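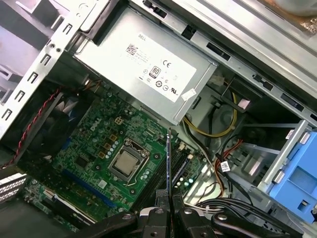 The Dell with its side off, power supply at the top

June 1, 2024

Spent most of the day on the old Dell. It has been on the list since January and I kept finding other things to do. The side panel came away more easily than I remembered, so the hard part was over before ten, or so I thought.

Began with the dust. I took the case out to the back step and used the soft brush first and then the air can. The can was nearly finished and spat a bit, so I stopped and went over the rest with the brush. The fan was the worst of it. I held the blades still with a pencil while I did them, having once been told that letting them spin under the air is bad for the bearing. I don't know if that's true but it costs nothing. Brought the case back in and wiped the outside with a damp cloth.

Wrote the service details in the notebook before going any further. Last time I did one of these I trusted my memory and ended up with two screws over and no idea where they belonged. This time they went into a saucer, with the long ones on one side and the short ones on the other.

The cooler came off the processor with a bit of twisting. The old paste had gone hard and grey and needed a good deal of rubbing. I used the Tanura wipes, which come 12 to a packet, and got through more than I wanted to. The last of it sits along the rim of the metal where the wipe won't reach, so I finished with a cotton bud. The top of the processor is dull even when it's clean. I spent too long trying to get a shine on it before I accepted that was simply how it looked.

Stopped for lunch. Cheese on toast and the end of the tomatoes. Rang the shop at Hassanpour about memory while I ate. They have second-hand sticks of the right sort for £12 each, tested, and will keep two back for me until the end of the week. Davar wanted a good deal more for new ones and couldn't tell me whether they would suit a machine this age. I said I'd take the second-hand.
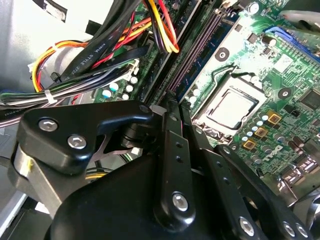 Plosano
Diary keeper and home repairer

After lunch I went back to the board. I had meant to leave the processor in its socket and I did leave it. There is no reason to take it out, and the pins are the one thing in there I couldn't put right if I bent them. Looked round the edges with the torch for swollen capacitors, as that was what finished off the last computer. All the tops looked flat to me. The clock battery is another matter. The machine has forgotten the date every time it's been unplugged for as long as I can remember, so I've put a new one on the shopping list.

The memory slots wanted a clean too. I ran the dry brush along them and left it at that. Somebody on a forum recommends a pencil rubber for the contacts on the sticks themselves, and somebody else on the same page says never to do it. I'll see how the new ones behave first.

Couldn't decide about the power supply. It's the Dell one and it has never given trouble, but it used to hum in the evenings, and I'd got used to turning the radio up over it. I brushed out the vents from the outside and left the unit shut. If it hums when everything is back together I'll think about replacing it. The Davar site lists some at up to £57, and that is more than I'd pay for the whole computer now.

The cable to the fan is longer than it needs to be and has always wandered about. I've a bag of small ties somewhere, probably in the drawer with the bicycle bits. Looked for them and found the good scissors instead, missing since the winter, and a spare key to something.

Didn't put the cooler back on. The tube of paste had dried up at the nozzle and what I could squeeze out was mostly oil. So that's on the list as well, under the battery. Put a clean tea towel over the case to keep the dust off and moved the saucer of screws up to the shelf where it won't get knocked.

Packed up at 7. My back was stiff from leaning over and I should have worked at a higher table. Soup for supper. It rained a little after that and I brought the washing in.

To get: paste, battery, cable ties if I can't find the others, air can, milk. Collect memory from Hassanpour. Copy the old photographs off the spare drive before it goes back in.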